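Support ticket: Members' area, Wastbridge Community Service Club
Subject: Essay contest entry form keeps losing attachments
Status: Solved
Opened by: Sirkka Hämäläinen, youth programs

Hello, and thank you in advance to whoever picks this up! I look after the young writers' contest for our club, and I'm afraid our entry form has gone a bit wrong. Teachers fill in the student's name, school and age group, attach the essay, and press Send. They get the nice green thank-you page, and I get the email telling me there is a new entry — but when I open it, the essay isn't there. The rest of the form comes through just fine. It doesn't happen every time, either. Of the first 72 entries this February, 12 have arrived with nothing attached, and I've been writing to each teacher to ask for the essay again, which they have been very gracious about.

I've tried it in two browsers, and I've cleared the history the way you taught me last year.

Reply from Adetti Web Help

Hi Sirkka, thanks for such a clear write-up, it saves us a lot of back and forth. Could you tell us which schools the 12 came from, and whether the essays were typed or scanned? Please leave the form open for now. We'd like to watch a few more come in.

Reply from Sirkka Hämäläinen

Good morning! I went through them over coffee. Nine are from Gebreyes Middle School and the other three are from Pandholm Academy. Both schools have the students write by hand, and the teacher scans the pages afterward. All the typed essays reached me, now that I look at it. I feel a little silly for not spotting that sooner. I asked the teacher at Pandholm to try once more while I was on the phone with her, and it was the same thing again, green page and no essay. 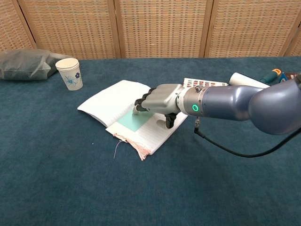
She did mention that her scanner saves everything in full color at the highest setting, and that she had never thought to change it. I have no idea if that matters, but I thought I'd pass it along.

Reply from Adetti Web Help

It matters a great deal, please thank her for us! The log shows her file at 3,386 KB. The form is supposed to take anything up to 10 MB, but when we moved your site to the new server the upload limit went back to its starting value of 2 MB. Anything bigger gets dropped, and the form carries on as if all is well. We've done two things:

Put the limit back to 10 MB.
Changed the form so it stops and shows a message in red if a file is too large.

If a scan is still too big, ask the teacher to set the scanner to 300 dpi and black and white. Handwriting stays perfectly readable at that setting.

The missing essays were never saved on our side, so those will need to be sent again. Sorry about that.

Reply from Sirkka Hämäläinen

Wonderful — Pandholm's three came through at 4:15 this afternoon, and I opened every one to be sure. Gebreyes has promised theirs by tomorrow, and I've added your scanner advice to the teachers' page, just under the contest rules. You're welcome to close this. One small thing for another ticket: the speech contest form still has last year's judges on it.

Ticket closed by Adetti Web Help. Speech contest form moved to a new ticket.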